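Dundberg Bloggers' Circle
Minutes of the March meeting

Start: 7:30 pm, online. Present: 8 members. Excuses were received from two.

1. Last minutes
Accepted with one correction: the old host is Aseck, not Zoubi.

2. Move to the new server
The move of the shared blogs to Zoubi is finished. All 48 blogs open normally. In three of them the sidebar still shows the old archive links, and the owners will repair these by themselves.

3. Comment spam
In the last month the filter has stopped 1,532 comments. Almost 20 of them were real comments from regular readers, and they were put back by hand. It was discussed if comments should close after one year. Some members like it very much when a reader answers to an old post. Decision: each owner chooses for the own blog.

4. Theme
The Drinoler theme does not get updates any more. Two members will test a replacement and report about it, especially how it shows long comment threads on a phone.
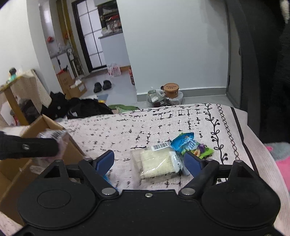 5. Link page
Dead links stay on the page for one more month, with a small note beside them. After that they are moved to the archive.

6. Other
The wish for a common feed of all blogs was postponed. The next meeting is in April, same hour.

End: 8:50 pm.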